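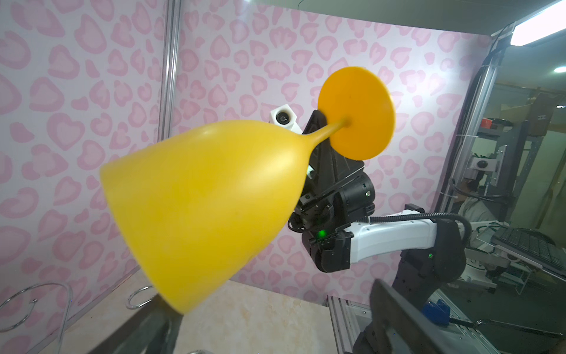
Keabetswe Potgieter would have ended the season one episode earlier, with the ferry leaving and the brother still on the dock. In a comment posted under the finale recap, she wrote that the extra hour "answers a question the show had already closed."

The extra hour is now part of the record. Grendholm, the supernatural drama set in a salt-mining town, finished its third season on 2023-10-25 with a double episode, and the network confirmed a fourth season the same evening. The order is for 15 episodes, to be delivered in two blocks. Production company Listisance will begin shooting in January, again on the standing sets in Alarcón.

The finale resolves the Wardstone plot in its first half. Ines breaks the seal, the mine floods, and the town council is exposed as the group that paid for the original ritual. The second half moves forward 200 days. Ines is living under another name, Tobias has no memory of her, and the last shot places the supposedly drowned Harrow at her dinner table.

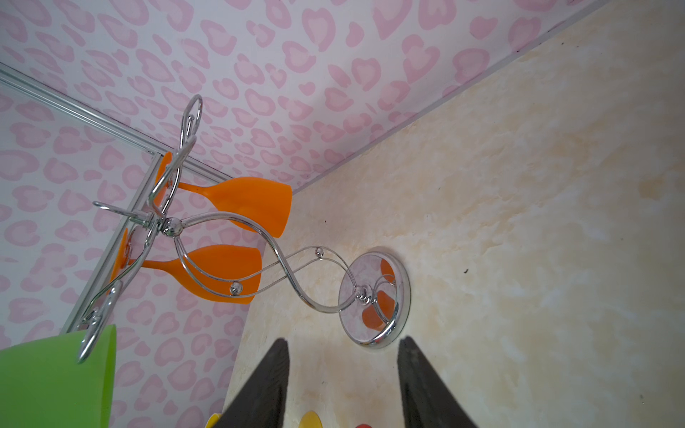

Grendholm returns for a fourth season in two blocks.

Showrunner Wian Nel said the time jump was written before the third season went into production and was kept out of the scripts sent to most of the cast. The final scene was shot in a single night with a reduced crew. Two alternate versions exist — one without Harrow, one in which he does not speak — and neither will be released.

Changes behind the camera are limited. Mbali Van Wyk, who directed the double episode, will direct the opening and closing hours of the new season. Marwan Nasrallah moves from staff writer to co-producer. Composer Xolani Khumalo stays on, with a larger string section written into the budget.

The flood sequence accounts for most of the finale's effects work. Effects house Sandesance delivered more than 900 shots for the season, the bulk of them in the last two episodes. The water in the main shaft is a digital simulation; the water in the chapel was pumped into a tank on the stage floor.

Casting for the fourth season is partly settled. The actors playing Ines, Tobias and Harrow are under contract. The status of the mayor, last seen on the lower gallery as the lift cable parts, has not been announced. Season 3 can be streamed in full from Friday, with both halves of the finale listed as separate episodes.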